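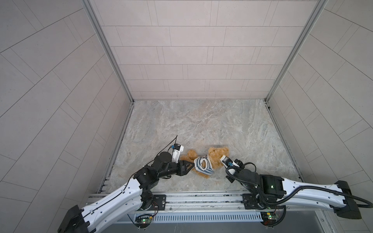 Samonte soft-garment set, bimanual
README, second release

Samonte is a collection of teleoperated demonstrations recorded at Gudgate on a two-arm cell. The subject is a plush bear in a striped knitted top. The set is meant for training policies on handling cloth that is fitted to a soft body, where both the garment and the thing inside it give way under the fingers.

Contents
214 episodes. Each episode is one folder holding:
- scene video from the fixed camera
- video from each wrist camera
- joint positions and gripper opening for both arms, commanded and measured
- a text instruction
- an outcome label (done, partial, abandoned)

All streams are stored at 20 Hz. Timestamps come from the recording machine. Wrist video may lag the joint log by up to 2 samples, and the loader does not correct for it.

Cell
Both arms stand on one aluminium rail at the front of a tiled box with a marble-patterned floor. Walls and floor are the same in every episode. Models trained on this set alone should be expected to fail against other backgrounds.

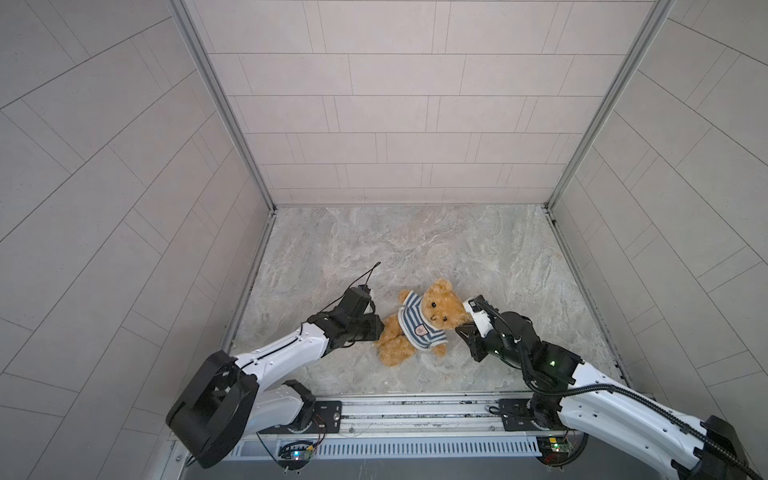
Fixed camera view. Left gripper open beside the bear, right gripper at the head.

Collection
Operators drove the arms with the Skilard leader rig. The bear was placed by hand before each episode, on its side or back, at an angle chosen by the operator. Placement is therefore uneven: roughly a third of the episodes start with the head to the right.

Abandoned episodes are kept. They include lost grips, a twisted hem and operator stops. Filter on the outcome label if you want only complete runs.

Known problems
- The first frames of some episodes show the arms already moving.
- Striped fabric produces moiré in the wrist video at close range.
- Gripper force is not recorded. Motor current is, but it has not been calibrated.
- "Partial" was used loosely in the early sessions and has not been relabelled.

Loading
Use the Dromico reader, version 2 or later. Older versions swap left and right wrist streams without warning.

Splits are listed in splits.txt, by session. Do not reshuffle by episode if you intend to compare results with ours.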